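A toalha de aniversário

Candela Lozano comprou a toalha numa loja de Hamdan, no dia em que foi buscar o bolo. Era de plástico e custou pouco. O irmão fazia 20 anos e tinha dito que não queria festa.

Ela estendeu a toalha mesmo assim. Alisou os vincos com a palma da mão, empurrou as cadeiras e foi buscar a louça. A mãe telefonou de Nirnstead para perguntar se havia pratos que chegassem.

— Há os brancos — disse Candela.

— Os da avó?

— Não, os outros. Os da avó ficam no armário.
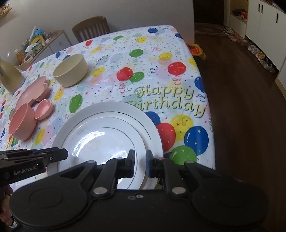
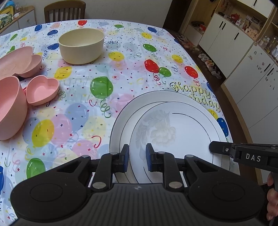
Prato branco sobre a toalha dos balões.

Pensou em virar a toalha para que as letras ficassem do lado do irmão, mas já tinha posto louça em cima e deixou como estava. Ele chegou às oito, com o casaco molhado, e leu "Happy Birthday" em voz alta.

— Em inglês?

— Era a que havia.

Ele pendurou o casaco na porta e sentou-se. Perguntou de que era o bolo. Era de laranja. Candela foi à cozinha buscar a faca.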